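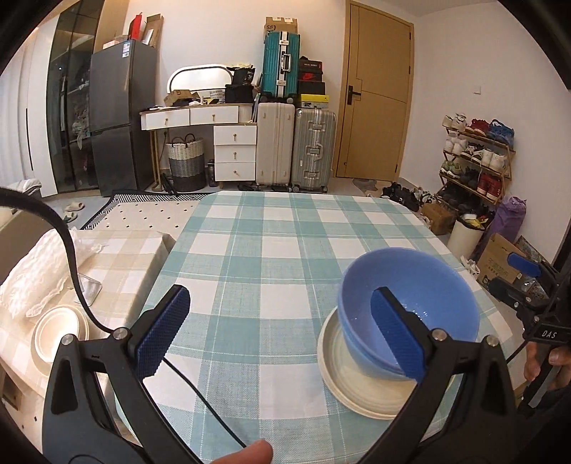
Sheyla Cusi wrote in to ask whether you need to know any programming before joining, and since she is surely the tenth person to wonder, let me answer her up here at the top: no, you don't! Half of our group had never written a line of code in August, and the dish-clearing project has been a lovely way in for them, with plenty of work that is all hands and patience.

Home | Clubs | Gallery | Join us

Clearing the Table: Drusmont Robotics Club

Welcome to our gallery page, and thank you for stopping by. Our project is called Riria, and the goal is to teach an arm to tidy up after a meal. Before the arm can learn anything, people have to do the job themselves with the hand-held gripper, over and over, and that is what we've been busy with.

The bowl and the plates: A light blue bowl sitting on a stack of cream-white plates, with one blue finger pad against the inside of the rim. Bowls took us a good while to agree on. Ho-yin Shih likes to go in over the rim with one finger inside, Joelle Issa would sooner take the whole thing from the outside, and we've kept both ways in our notes (the debate goes on over snacks, as you'd expect).

We have 1365 tries saved so far, 120 of them with bowls, and Annapurna Thomas has been going through them in the evenings and marking the ones where the grip slips. She could use a hand with that, so do speak up if you have a free hour and a comfortable chair. Next on the list are cups, and after those the silverware, which we've been putting off.

49 likes | 2 comments | Share

Contact the club | © Drusmont Robotics Club | Back to top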